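搜索本站 请输入关键词

“早教”这门生意，她不太信

Vesela Hoxha在Zorville的幼儿园带了17年班，去年离开，如今替家长看合同。我问她看的是什么合同，她说，启蒙课的，一签两年那种。

“有位母亲拿来Zeranari的报价，2639块，送一套形状玩具。我问她孩子多大，她说两岁。我说你把钱留着吧。”

Zeranari的宣传册声称，学员“空间能力明显领先”。我问领先谁，对方客服发来一份内部问卷，样本112人，填表的全是已经付了钱的家长，没有对照组。Hoxha翻了两页就放下了。

“问一个刚交完钱的人值不值，他能怎么答？”

她并不反对形状玩具本身，园里一直有。她反感的是给每样东西都标上一种“能力”，再按能力收费。 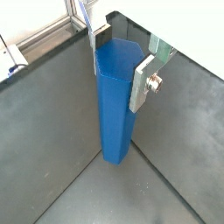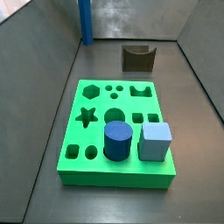

蓝色六棱容器；绿色泡沫托板，带各种形状的凹槽

“孩子把一块东西塞进洞里，塞了十遍，高兴。你说这是数学思维，我不敢说。可能他就是喜欢塞。”

同在这一行的Lumturie Jurić看法温和些。她在Pondus教研部待过，认为课程至少让一些父母每周能坐下来陪孩子一小时。我把这话转给Hoxha，她想了想，说这一点她承认，但陪孩子坐一小时用不着签两年。

至于退费，她手里的几份合同写得都含糊，“课程启动后”几个字，从哪天算起，没有一份讲清楚。Zeranari到八月仍未答复我关于退费的提问。

打印本文 | 用电子邮件发送

读者评论

小满妈：我家签的就是两年，孩子上了三次就不肯去了，退费还在扯。

wike_老陈：采访的人太少，就两位。有没有真觉得有用的家长？

路过：有用啊，我能在外面等候区睡一觉。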